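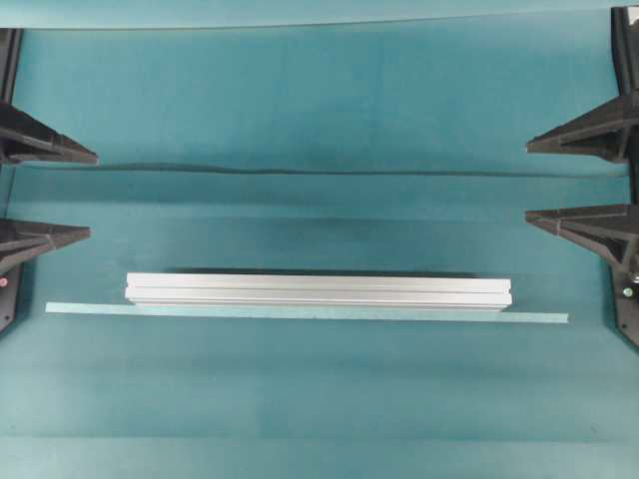 A reader's comment on the February issue asked whether the aluminum framing stock at Tumstead could be kept in better order, as lengths had been going back to the racks unmarked and with grit still in the slots. The comment added that a short bar is easy to replace but hard to find when it has been put away among the long ones.

The Workshop Office agrees with both points. The notes below replace the single paragraph on framing stock in the current shop handbook. They apply to the main workshop and to the Charbonneau annex, and they cover all slotted aluminum bar, whether it has been drawn from stores or recovered from a dismantled frame.

Sorting and storage

Stock is now divided at 300 mm. Bars shorter than this are kept in the Lasico drawers beside the cutting area. Bars from 300 mm up to 1000 mm are stored upright in the divided rack, and anything longer lies flat on the wall arms. Long bars are not to be leaned in corners or against doors, even for the length of a lunch break.

The divided rack has 14 bays. Of these, 12 are assigned by length and carry a printed label on the front rail. The remaining two are reserved for bars awaiting inspection. Users who are unsure where a piece belongs should place it in one of the inspection bays, and staff will return it to its proper bay at the end of the day.

Bars should be lowered into the rack. Dropping them in burrs the cut end, and a burred end will not sit square against a connector or a base plate. 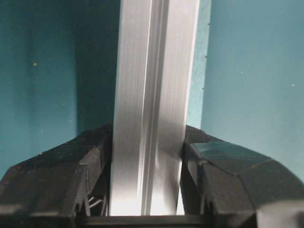 The slot deserves more attention than it usually receives. Fasteners slide along it, and a small amount of swarf is enough to stop a nut halfway or to score the lips on either side. Before a bar is returned, the slot should be brushed out from one end to the other with one of the narrow nylon brushes kept at the cleaning station. Compressed air is not to be used for this purpose in the main workshop.

The faces should then be wiped with a dry cloth. If marks remain, a cloth dampened with plain water and a little mild soap is sufficient in most cases. Abrasive pads are not permitted on finished stock. They remove the brushed grain in patches, and a bar treated in this way looks out of place beside its neighbors in a visible frame. Solvent cleaners may be used only at the ventilated bench and only by users who have completed the Isura safety module.

Inspection before use

Several questions have been received about pale spots and blotches on the metal. Dust and fingerprints will come away with the cloth. Oxidation will not, or will do so only in part. Light surface oxidation does not affect the use of a bar in jigs, shelving or bench frames, and such bars should not be discarded. Stock intended for display work should be chosen from the first two labeled bays, which are set aside for clean material.

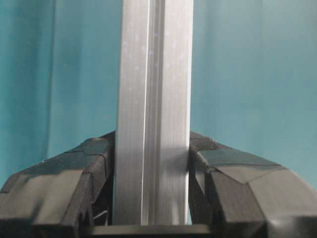 Slotted aluminum bar standing upright, with pale specks on its upper part.

Marks are easier to judge when the bar is stood on end and viewed toward one corner, so that two faces can be compared at the same time. Users should turn the bar fully before deciding on its condition. Dents along the lip of a slot are a more serious matter than any stain, and a bar with a damaged lip is to be tagged and placed in an inspection bay.

Work surfaces

Matte bench coverings are to be laid flat before measuring or marking out. A crease under a long bar will lift one end slightly, and the error carries through to the finished joint. Coverings that no longer lie flat may be exchanged at the stores counter. Cutting oil should be kept off them altogether. 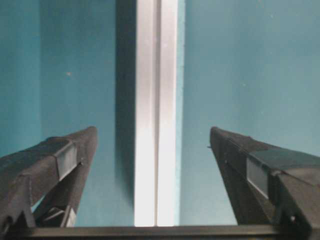
Uprights that form part of a fixed station are not loose stock and must not be removed, loosened or borrowed for other projects. Requests to change the height or position of a fixed upright should be made in writing to the Workshop Office, with a sketch showing the dimensions required.

Offcuts too short for the drawers go into the metal recycling bin by the loading door. Steel fasteners should be taken out first and returned to the hardware trays. New rack labels for the Charbonneau annex are on order, and until they are fitted users are asked to follow the printed chart at the annex entrance.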